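Walking Pilgrimage to Gedbridge: Your Questions

Last updated 19/05/2019

Do I have to be Catholic to come?
No! Most of us are, and the day is built around the rosary and Mass, but every year a few friends and neighbors walk with us who have never prayed a decade in their lives. They're very welcome. If you'd like a card with the prayers printed on it, ask at the start.

How far is it?
The route runs from the church hall in Nilley to the shrine at Gedbridge, by way of the old mill road. It takes most of the day at an easy pace, with plenty of stops. The hill after Tevton is steep – take it slowly and let the singing carry you up. It really does!

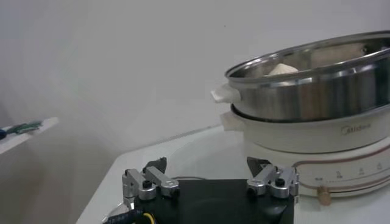
When do we go?
On the feast of the Assumption, in August. We gather in the hall for a blessing and set out as soon as it's finished. Please be early if you can, as the opening hymn is one of the loveliest parts of the whole day and it would be a shame to miss it.

What do we pray on the way?
All the mysteries of the rosary, spread out between stops, with stretches of silence and a litany as we come down into Gedbridge. We have 2 prayer leaders, one at the front and one near the back, so you'll be able to hear the responses wherever you are. You can bring your own intentions too. Write them down and drop them in the basket at the hall, and they'll be laid before the altar during Mass.

Can children come?
Yes, please bring them! Strollers are fine as far as Tevton. After that the path gets rough, and families often ride the last part in the Kulkarni minibus and meet us at the shrine gate.
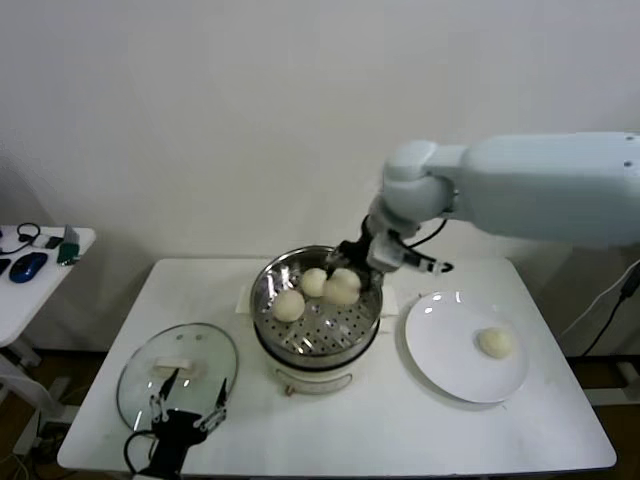 Is there confession?
Two priests hear confessions in the side chapel from the time we arrive until Mass begins. The line moves well, so don't be put off if it looks long.

Will there be room for everyone at Mass?
The shrine church seats 600, and the doors stay open so people can follow from the lawn. I love it out there, with the bells going and everyone joining in the Salve Regina.

I've never done anything like this. Will I feel out of place?
I don't think so. People fall into step with each other very quickly, and you can talk or be quiet as you like. 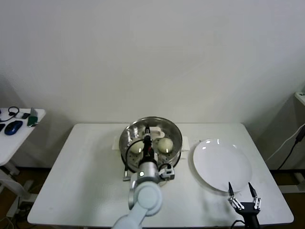 Deepika Namboodiri writes: I came alone my first time and was nervous about not knowing the litany. By the second page I had it, and a lady I'd never met was sharing her umbrella with me. I've been back every year since, and this summer my sister is coming too.

What should I bring?
Good shoes, a hat, water, a packed lunch and your rosary. Leave the heavy backpack at home.

How do I sign up?
Put your name on the sheet at the back of church, or just turn up on the morning. There's no charge.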